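The White Table, Week Two

Jul 27, 2020
By the Wadari house blog
14 shares | 2 comments

When we moved into the Colombo Street place we owned one good piece of furniture, a white table, and we put it against a white wall because that was where it fit. The plan was to keep it clear. I wrote the plan down and everything. What follows is a small gallery of what ended up on it in July, when the weather went bad and everyone in the house started drinking things out of whatever was closest.

I should say that the rule is simple. You finish a drink, you take the evidence to the kitchen. The kitchen is 2 rooms away, a distance that has apparently defeated stronger people than us.
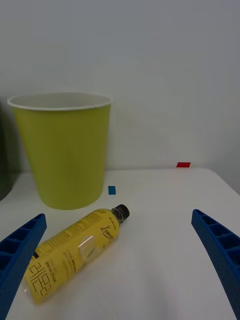
M. Pillitz, table correspondent and reluctant dishwasher

Yellow drink, lying down. The bottle is lying on its side with the black cap still on, and the paper cup is upright, so I'm awarding this round to the cup. There is still yellow liquid in the bottle. Somebody got as far as fetching a cup and then lost interest in the whole project, a feeling I know well.

I do like the colors. Lime cup, lemon-looking bottle, and a label that says 500 mL, which in this heat is two swallows and a complaint. If you set out to decorate a plain white table on purpose you would buy a bowl of fake fruit and it would look worse.

On the cups: they came from Turby, the party place by the bus stop, in a sleeve of 200. We had a party planned for 130 people. Then it was July of this year and we had no party, so now we have cups. They're big, they don't leak, and they go with nothing we own. At the current rate we'll be drinking tap water out of chartreuse until I retire.

The table wipes down fine, for anyone wondering. Warm water, a bit of dish soap, and get to the lemony stuff before it turns into glue. I left a ring of it overnight once and had to go at it with an old bank card.

More tables next time, or the same one with different junk on it. The shelf by the door is also getting interesting.

4000 views
Share this gallery
2 comments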